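Threads > Health > Rehab notes > Hand and arm

Posts Replies Media About

Cullinane hand log
Oct 7, 2018
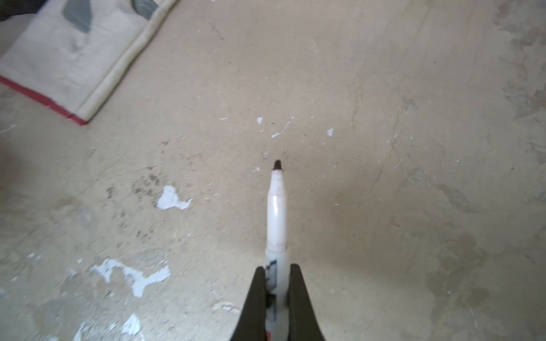 White marker, held upright, tip up.

1/ Notes on constraint-induced movement therapy at home, after the August block at Inbridge. I had the stroke on the left side of the brain, so the right arm and hand are the affected ones. This is a log of one person's programme. Ask your own therapist before copying any of it.

2/ The principle is simple. The good hand goes in a mitt for a fixed part of the day and the affected hand does the work. Two things matter: hours in the mitt and number of repetitions. I record both.

3/ Entry criteria at Inbridge: some active wrist extension, some finger extension, safe balance with the mitt on. I failed the finger part at the first assessment and was sent home with splints. Passed at the second.

4/ Repetitions for the whole block: 3,329. A repetition means reach, grasp, lift, place, release. If the object drops before the release it goes in a separate column.

5/ Box and block test, right hand, 60 seconds. Start of block: 19. End of block: 32. The left hand did 70 on the same day. Same table, same chair height, same assessor.

6/ Release is still the slow part. Grasp came back first, and the fingers then stay shut when I want them open. Resting the forearm on the table helps. So does breathing out - holding my breath makes the tone worse every time.

7/ Mitt: I use the Tovari one. The strap can be done up with one hand, which matters if you live alone. The lining gets damp after two hours, so buy a spare.

8/ Splint: Prutex resting splint, nights only. Skin check every morning, mainly the base of the thumb and the outside of the wrist. Any red mark that is still there after half an hour means a call to the clinic.

9/ Mitt off for stairs, kettle, shower, anything sharp. Written on the fridge in large letters.

10/ Total mitt time for the block was 96 hours. Some of that was spent sitting still and being cross, and I have not subtracted it.

11/ Next: buttons, keys, coins. Same columns, new objects. I will post the retest figures when I have them.

Contact | Copyright Cullinane hand log | Back to top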